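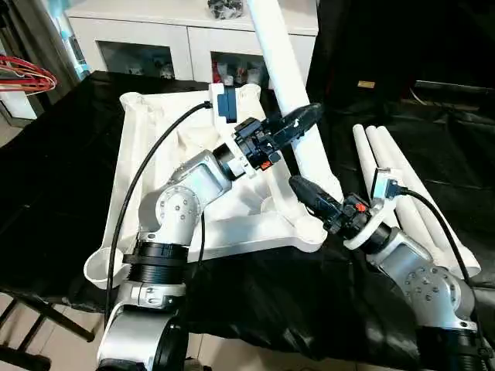
White frame laid flat on black cloth.

News Borrow Opening times Newsletter Contact
Newsletter > Autumn > Putting folding furniture away
Last updated: October

Putting folding furniture away for the winter

The last of the summer loans are back at the Skurkport Lending Shed apart from one set of camp beds, which is out until the end of the month. Folding furniture was the busiest part of the list again this year. We are often asked at the counter how it should be stored, so the main points are set out below. They apply to your own things as much as to ours.

Clean it before you fold it. Sand and dried mud sit in the hinges all winter and grind away at the pivots when the chair is next opened. A soft brush gets most of it out. For plastic and painted metal use warm water with a little washing-up liquid, then rinse. Bare wood should be wiped with a damp cloth and left to stand open somewhere airy. Please don't use a pressure washer on anything borrowed from us. It strips paint, and it drives water into tubes that have no way of draining.

Fabric seats come off more often than people think. Look for a rod running through a sleeve at the top and bottom of the seat, or a row of press studs underneath. If the fabric can be removed, wash it on its own at a low temperature with no softener and dry it on a line. Tumble dryers shrink canvas, and a seat that has shrunk may not go back on. If it can't be removed, sponge it down and leave the chair open until the seams have dried as well as the middle. Seams take a lot longer. We allow two days indoors with a window open.

Mildew shows as grey or black specks and usually starts along the stitching. Brush it off outdoors when dry. White vinegar and water in equal parts will deal with light patches, though the stain may stay behind. Test a corner first on coloured cloth. Heavy mildew weakens cotton thread, and a seat in that state should not be sat on, however sound the cloth looks.
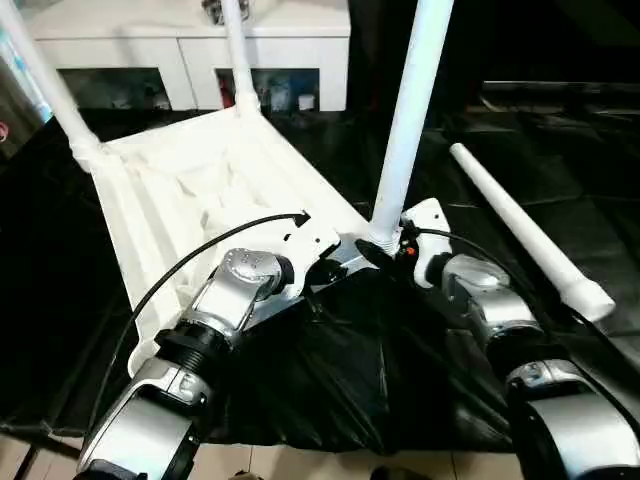
Folding frame with the fabric sling in place.

Check the joints. Open and close each item slowly and listen. A squeak normally wants a drop of light oil, wiped off afterwards so that it doesn't mark the cloth. Grating means there is still grit in there. If a rivet has worn its hole into an oval, the joint will have a wobble that oil won't cure, and the part needs replacing. Bolts with nylon lock nuts are a fair swap for rivets on most camp chairs. Do them up until the joint moves with slight drag and stop there.

Feet and end caps go missing every year. They are sold by the outside width of the tube, so take the old one with you or measure the leg. The hardware counter at Wokwood keeps the common sizes in black and white. We have a tin of odd ones at the Shed and you are welcome to look through it.

Webbing and cord are worth a look too. Elastic cord on loungers goes slack after a few summers and can be replaced in an evening. Thread the new cord in the same pattern as the old. The easiest way is to leave one side laced as a guide while you do the other. A lounger takes nearly 60 metres less than the big reels hold, so if several of you need cord, share a reel.

Where to keep it. A dry shed is fine. A damp one is not, and a plastic cover in a damp shed makes matters worse. Hang chairs on the wall if you can, or stand them on battens so they are clear of the floor. Mice like canvas. Lofts are good for metal and fabric but can be too dry for older wooden deckchairs, which may loosen at the joints by spring. Don't stack heavy boxes on anything with a fabric seat.

Tie each item shut with soft tape or a strip of old cloth. String cuts into paint. Put loose screws and caps in a bag and tie it to the item they belong to.
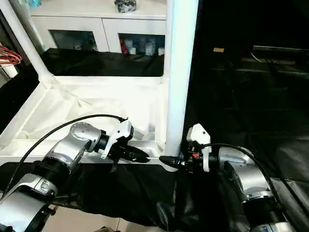 Skurkport Lending Shed Newsletter, page 4

Returning things to us

All returns should come back dry. If it has rained on the last day of your loan, tell us and we will extend it at no charge until the item has dried out. This is much less trouble for everyone than putting a wet tent or chair back on the shelf. Missing parts should be mentioned at the counter, and there is no fine for reporting them.

The Cledus trolley is off the list until a new wheel arrives. The small hand truck can be borrowed in its place, but it has no sides, so bring a strap.

Winter list

From November the garden and camping shelves close and the indoor list opens. Folding tables stay available all year, as do the stacking stools. A loan of tables is limited to 6 per household in December, when demand is highest. Orders for the Christmas fortnight can be placed from the middle of November, at the counter only.

The carpet cleaner has been serviced and is back. Wallpaper steamers must now be booked, and the loan on these is four days. We have also added a dehumidifier, which can be kept for a week. It is heavy and needs to travel upright.

Mending afternoon

The next mending afternoon is in November at Madigan Hall, starting at 2 pm. Bring furniture, lamps, bags and small household items. Larger pieces should be brought to the side door, where there is no step. We can stitch canvas up to the weight of an ordinary deckchair seat. Anything thicker needs a machine we don't have. Please bring your own replacement fabric if the old piece is past saving, and cut it long, as it is easy to trim.

Tea is 60p. Parking is on the road only, as the yard is being resurfaced.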